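[equip-plan] Re: Budget split for hand-held grippers, second station

From: Siamak Asadi
To: equip-plan list
Date: April 2, 2023

Replying on list so the figures stay in one thread.

> The draft has the whole gripper line going to new Feridbridge
> units and nothing set aside for finger pads, marker blocks or
> mounts. Last year we bought the same way and then had to pull
> money from the arm maintenance line in October. Can we see a
> version with consumables broken out? Also, is the Nillura quote
> still good, and does it include the tablet?

The revised version is in the shared sheet, second tab. Main changes:

1. Gripper units drop from five to four. That is two working pairs. I had the fifth down as a spare, but a complete spare costs more than the parts that fail, and those parts can be bought separately. The housings have held up. Finger pads and screws have not.

2. Consumables get their own line of 2000 dollars for the year. It covers finger pads, printed marker faces, replacement cables and floor tape. The Sarkar pads cost less per piece than the original ones but only ship in full cartons, so the first order will look large and there should be no second one before October. If we stay with the original pads the line is still enough, with less left over.

3. Marker blocks are moved out of "misc" and into the gripper line. A gripper with a damaged marker can't be tracked and is out of use until the face is replaced, so it makes no sense to approve one without the other. Please order them on the same request.

4. The Nillura quote is good for another three weeks. It does not include the tablet, the tablet mount or the charger. Shipping is quoted separately and they will not hold that price. I have asked for a single quote with everything on it and will post it when it arrives.

5. The Vemum service contract is unchanged. It covers the fixed arms only. Several people have assumed the hand-held units fall under it. They do not, and Vemum was not willing to add them at a price worth discussing.

On furniture: the second station needs a table and some 3 meters of clear floor on the operator's side. I have not budgeted for appliances. We have what we need for kitchen tasks, and anything heavier than a mini refrigerator has to go through facilities, with their lead time. Whoever lays out the station should mark the floor before the table goes in. Moving tape later takes longer than it should and leaves residue on tile.

On labor: the sheet assumes one operator per pair of grippers. A single-gripper setup would halve the hardware cost per station, but we would lose the two-handed tasks, and those are most of what has been requested for the second half of the year. I would keep pairs.

Still open:
- whether chargers are bought per station or shared
- who signs for the pad order
- whether the old mounts fit the new housings (Feridbridge says they do; I would like it in writing before we pay)

Please put comments in the sheet next to the line they concern, and keep general objections for the list. If a figure changes I will repost the total here.

Hand-held grippers and marker blocks at work: 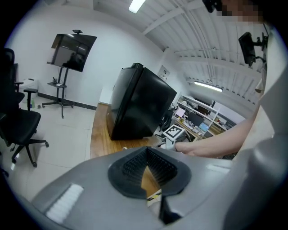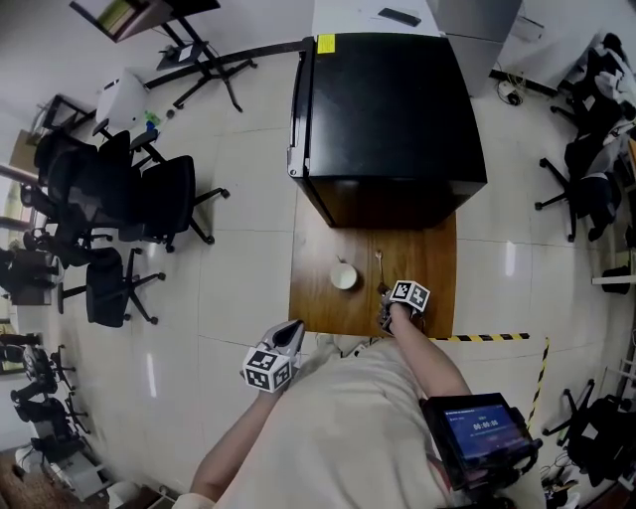

Can the consumables line be spent on a fifth gripper if the pads last longer than expected?

Only after the October review. Until then the money stays on that line, and a fifth unit would need its own request with a quote attached.

Siamak Asadi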